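Cavalham School — Entry and Visitor Control Inspection
Date: 10/07/2024
Inspected by: Faraji Kariuki
Received by: Upendo Waweru, front office

1. Main gate closes and latches without being pushed
Fail. Stops short of the latch plate. Adjust closer arm and retest.

2. Visitor log complete
Pass with comment. Sign-out times missing on 2 lines. Badges all returned.

3. Classroom doors lock from inside
Pass, except Room 756. Thumb turn slips under load. Replace cylinder.

4. Lockdown tone audible in passages and restrooms
Pass. Weak at the east stairs — retest with classes in session.

5. Panic button, front office
Pass. Signal reached the Wincombe monitoring desk, reference 901.

6. Side gate, staff parking
Fail. Padlock missing, chain only. Repeat finding from March.

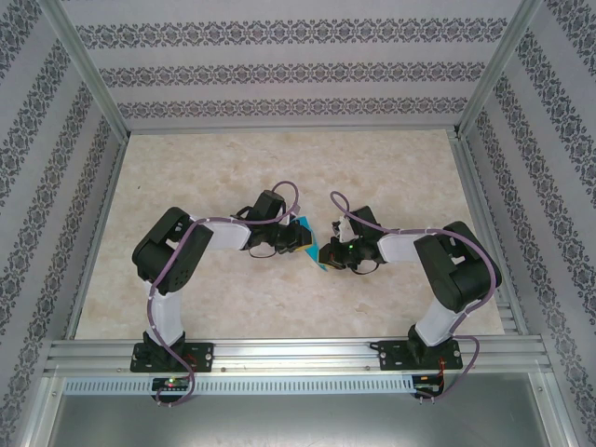

7. Perimeter fence
Pass with comment. Roughly 200 feet on the north side walked. Lower wire lifted near the drain; a child could get under it. Tie down and recheck.

8. First aid and bleeding control kits
Pass. Seals intact. Gym kit is mounted too high for shorter staff.

9. Emergency contact sheet
Fail. Still lists Zawadi Gachanja as duty contact. Change to Halima Mabula and reprint for all rooms.

Items 1 and 6 to be closed before the next evening event. Item 3: room stays out of use until the cylinder is fitted.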